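Préparer les pinces à main avant une série de démonstrations

Les consignes qui suivent s'appliquent à tous les postes de collecte de l'atelier Liltden. Elles remplacent la fiche précédente. Temps à prévoir : quelques minutes par paire de pinces.

1. Contrôler les doigts. Passer un chiffon sec sur les patins et vérifier que le revêtement ne se décolle pas. Un patin abîmé se change avant la série, jamais pendant.

2. Contrôler le marqueur. Il doit être propre, à plat et fixé sans jeu. Ne pas écrire dessus, ne pas le couvrir de ruban adhésif.

3. Régler la caméra frontale. Incliner l'objectif vers le bas, vers la zone de travail, puis serrer le bras. Faire passer le câble derrière la nuque.

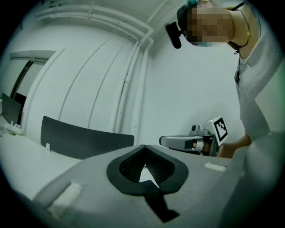 Opératrice ou opérateur au poste, caméra frontale en place, seconde pince en main avec son marqueur carré.

4. Dégager le bureau. Les multiprises et les câbles restent sur les côtés, hors de la trajectoire des mains.

5. Lancer un essai à vide. Ouvrir et fermer chaque pince trois fois, puis relire l'enregistrement. Si le marqueur disparaît de l'image, reprendre au point 2.

Une série compte 70 démonstrations au maximum. Faire ensuite une pause et recommencer les contrôles depuis le début. Après 400 démonstrations, les patins sont remplacés même s'ils paraissent en bon état.

Tout défaut se note dans Erix avec le numéro de la pince. Questions : Abhishek Srivastava.

Mise à jour : 6 mai 2018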